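Wanted: Two Part-Time Organizers, Plakinley Food Workers Union

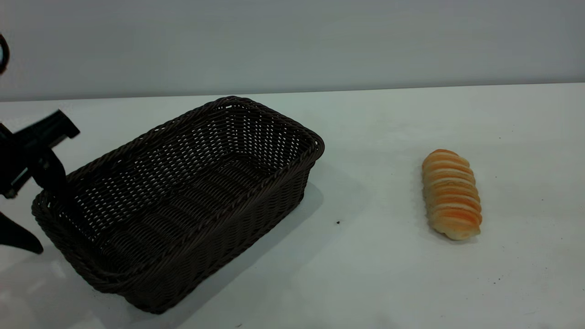
Our union is growing fast, and we need two more people to help us keep up! We represent 929 members in bakeries, canteens and packing plants across Plakinley and Gamen, and 116 of them joined this spring at the Nitden site alone. They're now getting ready to bargain their first contract. Many of them start work long before sunrise, so that a bread roll can be on somebody's table by breakfast, and they want a say in how those shifts are set. You would be there with them from the first meeting on.

The work is mostly talking and listening: shift-change visits, phone calls, home visits when a member asks for one, and helping new stewards run their own meetings. There's some paperwork too (grievance forms, sign-in sheets, the newsletter).

You don't need a degree or a union background. Time spent on a production line or in a kitchen counts for a lot with us, and a second language is a big plus. You'll need to be free on Sunday afternoons, when the stewards meet at our Ong office.

Both jobs are 20 hours a week, paid on the union staff scale, with travel covered. Send a short letter or a voice message to the Ong office by the end of July. We'd love to hear from you!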